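Prornstead Supply Shelf Records – README

Version of April 17, 2020

Contents

This folder holds the shelf records for the supply room at Prornstead. Each record covers one kind of item: its name, its shelf, the pack size, the reorder level and the date of the last check. Medidix items are on shelves 1 to 3. Omura and Naylor items share the two shelves by the door.

Layout

shelves.csv – one row per shelf position
items.csv – one row per item kind
checks.csv – one row per check, newest last
notes.txt – free text, not parsed

Field notes

pack_size is the number printed on the outer carton. Gloves come in packs of 100 and gauze pads in packs of 50. Opened cartons stay in the record at full pack size until they are empty, so totals run high between checks. Item names follow the supplier's spelling, including the Naylor names that changed in September. Old names are kept in the alias column.

shelf_pos is read left to right, starting from the door side. Position 0 means the item has no fixed place and is kept in the overflow bin.
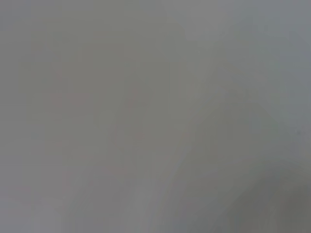
What happens when an item is moved to another shelf?
The old row in shelves.csv gets an end date and a new row is added. Rows are never overwritten, and the item number stays the same.

Reorder levels are set per item. The default is 5 cartons for anything used daily and 3 for the rest. A blank level means the item is being phased out – do not fill it in with the default.

Known problems

Two Omura tape widths were entered under one item number in the early checks. They are split in the current file, but the old rows in checks.csv still carry the shared number.

Dates in notes.txt are in mixed formats. Use checks.csv for anything that depends on order.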